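# Almofadas, mantas e cantinhos — a coleção de março

Março é o mês em que finalmente abrimos as caixas da Gunora e as espalhamos pela loja inteira, e quem já nos visitou nesta altura sabe que não há maneira de andar aqui dentro sem tropeçar numa pilha de capas! Este ano foram 108 almofadas a sair do armazém, todas com capa de fecho, todas laváveis, e a Hilkka Saarinen (que desenha connosco há várias estações e tem um fraquinho confesso por riscas) passou dois dias inteiros a trocá-las de sítio até ficar contente.

A ideia desta galeria é muito simples: mostrar como misturamos padrões num quarto que também serve de sala, daqueles onde se lê, se recebe uma visita e se dorme a sesta ao domingo. Muita gente nos escreve a perguntar se pode juntar riscas com geométricos, ou mostarda com azul-marinho, e a nossa resposta é quase sempre que sim, desde que haja um tom calmo por baixo a segurar tudo. 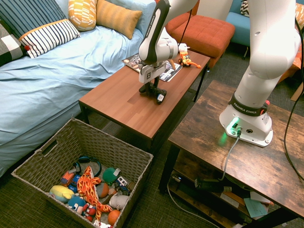

O azul-claro é o nosso preferido para esse papel. Um lençol dessa cor aceita bem o marinho, o amarelo e até um xadrez em preto, cinzento e branco, que à partida parece pertencer a outra casa. Quanto ao laranja, gostamos de o repetir pelo quarto — numa banda da almofada, num pufe acolchoado, num brinquedo pousado na mesinha — para o olhar ir saltando de um lado para o outro. E depois um cadeirão azul-turquesa ao fundo, porque uma cor fresca faz sempre falta quando há tanto calor à volta.

## Algumas notas para quem quer experimentar

**As riscas.** Finas e largas podem viver juntas na mesma cabeceira. Uma almofada marinho com riscas brancas fininhas, atrás, e uma branca com riscas marinho bem marcadas, à frente, dão-se lindamente.

**As mesinhas.** Pernas finas de metal preto e tampo em tom castanho-avermelhado: ocupam pouco espaço e aguentam a revista que andamos a ler há semanas. As nossas são da linha Surkard, com tampo de 80 cm.

**Os pompons.** Há quem os adore e há quem os corte logo em casa (já nos contaram!). Nas capas novas são cosidos à mão, por isso pedimos que as lavem do avesso e a frio.

As capas Gunora e as mesinhas Surkard estão na loja até ao fim do mês. Para reservar um conjunto, basta deixar o nome ao balcão ou escrever-nos com as cores que já tem em casa, que nós respondemos com duas ou três combinações.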